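February — notes by the Indorow office

Slide 1. Thank people for coming. Talk runs 18 minutes, questions after. Ask who here buys stock for a small shop or cafe.

Slide 2. The problem. Most small shops order when a shelf looks low. Works fine until a supplier is late. Rokau branch ran out of cups twice last winter this way.

Slide 3. Reorder points. Daily use times delivery days, plus a cushion. Do the sum on the board: 15 a day, eight days to deliver, cushion of 80. Reorder at 200. Pause here — people write this one down.

Slide 4. What we found at Pokeo. Stock list had 203 lines. Over half had not moved since the fall. Don't read the list out. Say we dropped the dead lines first and set reorder points second.

Slide 5. Where it goes wrong. Pack sizes change and the sheet doesn't. Two people order the same thing. Fix: one sheet, one person, checked every Friday before lunch.

Slide 6. Small items. Cheap, easy to forget, and customers notice when they're gone. Give them a bigger cushion. Skip this if short on time.

Last slide. Leave up during questions. Handout is by the door. 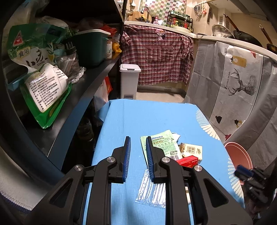 Small items: wrapped straws, packets, boxes

Contact: Indorow office | © Indorow | Back to top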